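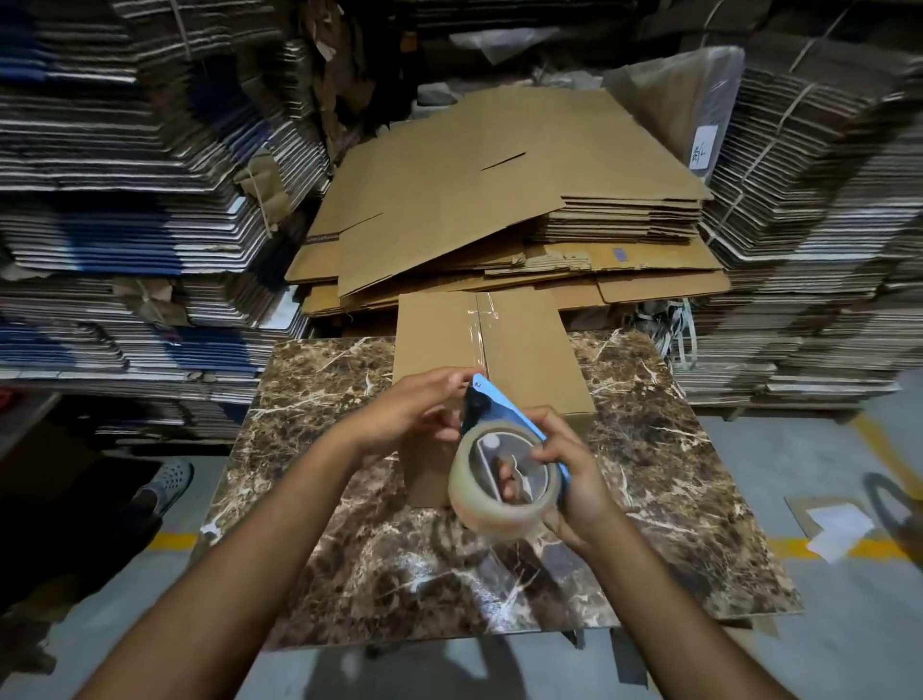 Zunberg — Sección de Embalaje y Expediciones

Junio de cajas en la nave Bajpai

La sección de embalaje ha cerrado ya la campaña de la vajilla Waltari, que nos ha tenido a todos entre cartones durante buena parte de junio, y nos parecía que la ocasión merecía unas líneas en esta página, donde casi siempre se habla de catálogos nuevos y de ferias y muy pocas veces de la gente que monta la caja en la que todo eso viaja. Salieron 2.293 pedidos de la nave Bajpai, el último de ellos un poco antes de las siete de la tarde, con el camión esperando en el muelle y el conductor, todo hay que decirlo, tomándose con mucha paciencia un café de la máquina.

La campaña tenía su miga. La vajilla se vende en juegos completos y también por piezas sueltas, de modo que un pedido puede ser una ensaladera y dos tazas, o media docena de platos hondos y una jarra, o una sola salsera para alguien a quien se le rompió la suya. Cada combinación pide su caja, y hay días en los que no se repite la misma medida en toda la mañana. Quien haya intentado mandar una salsera por correo sabe de lo que hablamos: el asa sobresale por donde menos conviene, la caja pequeña se queda corta y en la grande la pieza baila.

Para preparar todo eso, la sección había pedido a Cedov unas 3.000 cajas en cuatro medidas, que llegaron plegadas y que hubo que ir colocando como se pudo. La nave Bajpai es amplia, pero el cartón ondulado, aun plano, ocupa lo suyo. Las pilas altas quedaron a ambos lados de los puestos, con los cantos hacia fuera, y detrás de los tableros fue a parar el montón de lo suelto: planchas sacadas ya del fardo, recortes aprovechables, piezas que se usan para reforzar un fondo o para separar dos capas de platos. Quien entra por primera vez piensa que aquello está sin recoger. Quien lleva allí un par de semanas mete la mano y saca justo la pieza que buscaba.

Gaurav Solanki coordina los puestos de cierre y es, además, el culpable de que este año se haya cambiado la manera de poner la cinta. Hasta ahora cada cual cerraba la caja a su estilo, que es una forma amable de decir que algunas iban con una tira justa y otras parecían un regalo de cumpleaños envuelto por un niño de cinco años (con mucho cariño y con medio rollo). Gaurav dedicó un par de tardes a probar cierres con los compañeros del turno y de ahí salió una pauta que se ha escrito en una hoja y se ha pegado en la pared, junto al reloj.

La pauta es sencilla y la copiamos tal cual, por si en otras secciones les resulta útil:

Juntar bien las solapas antes de acercar el precinto. Si hay que empujarlas con el codo mientras se pega, la caja es pequeña para lo que lleva dentro.

La cinta va centrada sobre la junta, a lo largo, y baja un palmo por cada costado.

En las cajas de platos, dos tiras en el fondo. En las de piezas sueltas basta con una.

Pasar la mano por encima, apretando, desde el centro hacia los extremos.

Si la cinta se arruga, se levanta y se pone otra. Nada de tapar la arruga con una segunda tira.

El rollo se cambia cuando quedan pocas vueltas, entre caja y caja, y el precintador se deja montado para quien venga después.

El último punto tiene historia, claro. Los precintadores de mano, esos azules claros que andan de puesto en puesto, son muy agradecidos cuando el rollo está bien encajado y bastante traicioneros cuando no lo está. Hay que sujetar el aparato con una mano y meter el pulgar de la otra por el hueco del rollo para guiarlo hasta su sitio, y hay que acordarse de hacia qué lado sale el adhesivo, que es donde nos equivocamos todos. «Si lo montas al revés te enteras a la primera caja, y si tienes prisa te enteras a la tercera», comentaba Gaurav mientras le cambiaba el rollo a un compañero nuevo. La cinta transparente, por cierto, se ha quedado. Se probó durante unos días una de papel, que a muchos nos gustaba más por aspecto y por aquello de tirarla con el cartón, pero con la humedad de la zona del muelle se despegaba por las puntas y hubo que aparcar la idea. Se volverá a intentar en otoño con otro fabricante, así que quienes la defendían (y la defendían con pasión, sobre todo a la hora de comer) que no pierdan la esperanza.

También ha habido estreno en las mesas. Para que la caja resbale bien al girarla y no se enganche en las juntas de los bancos antiguos, se han puesto encima unos tableros cuadrados con dibujo de mármol en marrón y crema que, según quién opine, son elegantísimos o son la encimera de la cocina de una tía abuela. A nosotros nos gustan. Se limpian con un paño, se ve enseguida si ha quedado un trozo de cinta pegado y dan a la nave un aire de casa que con los bancos grises no tenía. Meenakshi Bhatt, que lleva la parte de expediciones y fue quien los eligió, se ha defendido de las bromas con mucho humor y asegura que el mes que viene trae manteles.

A Meenakshi le debemos también que las etiquetas hayan ido a la par de las cajas, cosa que en campañas anteriores no siempre ocurría. Antes se imprimían todas de golpe por la mañana y se iban buscando a lo largo del día, con el resultado de que siempre había alguien revolviendo un taco de papeles mientras tres cajas cerradas esperaban en el suelo. Este año las ha ido sacando por tandas pequeñas, en el mismo orden en que se preparaban los pedidos, y cada tanda llegaba al puesto con su albarán enganchado. Puede parecer poca cosa contada así, pero en la nave se ha notado en algo muy concreto: se ha salido a la hora casi todos los días. «Yo lo que quería era dejar de oír mi nombre a gritos desde la otra punta», nos explicó ella, riéndose, cuando le preguntamos de dónde había salido el sistema.

Durante la primera semana hubo además una sesión de 60 minutos, a media mañana, a la que se apuntaron 18 personas de otras secciones. Vinieron de atención al cliente, de compras y hasta de contabilidad, y cada una montó, rellenó y cerró un par de cajas con piezas de segunda (las que tienen un defecto de esmalte y no se venden). Luego las cajas se dejaron caer desde la altura de la mesa y se abrieron allí mismo, entre aplausos y algún que otro silencio. Sobrevivieron muchas más tazas de las que Gaurav había pronosticado. La gente de atención al cliente, que es la que recibe las llamadas cuando algo llega roto, se llevó una idea mucho más clara de qué preguntar: si la caja venía hundida por una esquina, si el relleno estaba en su sitio, si la cinta seguía entera. Esas preguntas ya figuran en la ficha de incidencias y de momento están funcionando muy bien — por lo pronto, las respuestas nos llegan con fotos, que ya es mucho.

En cuanto al cartón sobrante, que es la pregunta que más nos hacen, no se tira nada que pueda volver a servir. Las planchas con algún corte se guardan para separadores, las que vienen dobladas del transporte se usan de base en los palés y lo que de verdad ya no da más de sí va a la prensa del patio al final del turno. Las cajas enteras que no se han usado en la campaña Waltari se quedan en la nave para el resto del verano. Las dos medidas grandes valen tal cual para las fuentes y los fruteros; las dos pequeñas habrá que combinarlas con el relleno nuevo, que Cedov ha prometido enviar en cuanto reponga existencias.

Queda algún fleco por resolver. La pila alta tapa un poco la luz de los puestos del fondo y se está estudiando bajarla y repartirla en dos, aunque eso obligaría a mover el carro de las etiquetas y Meenakshi no está del todo convencida. Hace falta también otro soporte para los rollos de repuesto, que ahora viven en una caja debajo de la mesa y obligan a agacharse más de la cuenta. Y el ventilador del muelle sigue haciendo ese ruido que todos conocemos. Mantenimiento está avisado.

Desde aquí, muchísimas gracias al turno de mañana y al de tarde, a los compañeros de compras que bajaron a echar una mano en los dos días más cargados y a quien trajo sandía para todos aquella tarde de tanto calor, que no quiso que pusiéramos su nombre pero sabe perfectamente que hablamos de ella. Los próximos envíos grandes empezarán con el catálogo de otoño. Quien quiera asistir a otra sesión de montaje y cierre de cajas puede apuntarse en la hoja que hay a la entrada de la nave Bajpai, al lado de las taquillas, o decírselo directamente a Gaurav Solanki, que suele estar en los puestos de cierre hasta las tres.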